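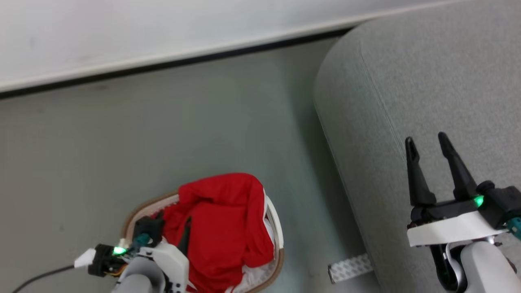
4 min read

Who gets the Ferrand bursary? My term project on how one grant picks its people

I started this project slightly annoyed, I'll admit. I'd applied for the Ferrand bursary in my first year, got a two-line no, and wanted to know how they choose. So when our tutor said we could look into any selection process we liked, well, that was me sorted!

The bursary pays for a summer of research at Plovent, with a mentor thrown in. Last year 672 students applied and 24 got it. The form asks for your marks, a 200-word statement and (this is the bit people argue about) whether your parents went to university and what sort of school you went to. Those last answers can bump you up the list if your marks are close to someone else's.

I talked to 14 people who'd applied, some who got in and some who didn't. I also read the guidance notes, which are long and a bit woolly. They say background is "considered alongside merit" but never how much it counts. I wrote to the office twice to ask and got the same paragraph back both times.

Yannick Moulin got the money and thinks the background questions are fair. He had a job all through his exams, so his marks didn't show what he could do. Apolline Besson missed out and was more bothered by the statement, as her school had a teacher who'd coach you through it and she still felt she was guessing what they wanted.

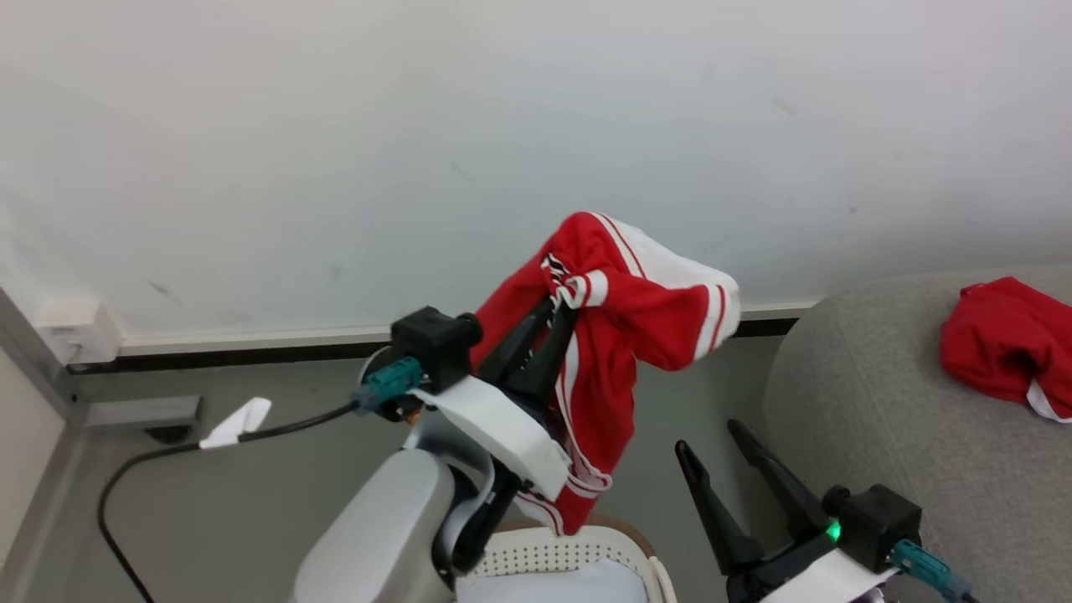
Séverine Caron disagreed with both of them and said the questions should go altogether, with the money split into smaller grants so more people got something. I hadn't thought of that, and it did make me rewrite my whole middle section in April.

My own view has shifted a bit. I don't mind background being counted, but I do mind not being told how. If the notes gave the weighting, even in a rough table, most of the grumbling I heard would be about the table instead of about each other.

Weak points: my group was small and mostly friends of friends, and I never got to speak to anyone who does the marking. Raphaël Leblanc lent me his old application to compare with mine, and both are in the appendix with the personal bits taken out.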